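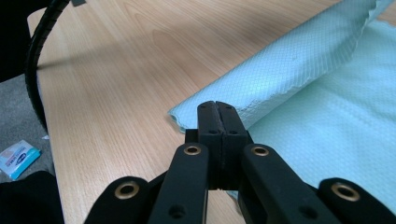 Greifer mit geschlossenen Backen

1. Juli – Redaktion Wumow
Kategorie: Spielhilfen / Savegames & Tools
Suche im Archiv … Los

# Imrie-Routen

Datensatz mit Laufwegen und Truheninhalten für das Rollenspiel Busix, Kapitel 2 bis zum Abspann. Die Einträge stammen aus eigenen Spielständen der PC-Fassung.

## Inhalt

- `routen.csv` – ein Wegpunkt pro Zeile, sortiert nach Gebiet
- `truhen.csv` – Fundort, Inhalt, verpassbar ja/nein
- `haendler.csv` – Preise in Dekia vor und nach dem Hafenfest

Trennzeichen ist das Semikolon, Kodierung UTF-8. Preise stehen ohne Tausenderpunkt, also 2000 und nicht 2.000.

## Hinweise

Die Trophäe für 100 % Karte verlangt auch die 14 Kellerräume unter Dekia. Sie sind nach dem Hafenfest gesperrt und deshalb in der Spalte `verpassbar` mit `j` markiert. Wer schon weiter ist, kommt erst im Neuen Spiel+ wieder hinein.

Der Schwierigkeitsgrad ändert die Truhen nicht, wohl aber die Händlerpreise. Erfasst ist nur »Normal«.

## Bekannte Lücken

- Nebenauftrag »Der Fährmann« fehlt noch
- Koordinaten im Nordwald sind seit dem Patch vom Januar teilweise verschoben
- Konsolenfassung ungeprüft

## Nutzung

Weitergabe und Änderung erlaubt, bitte mit Nennung von Wumow. Korrekturen als Ticket mit Gebiet und Zeilennummer – Screenshots sind nicht nötig.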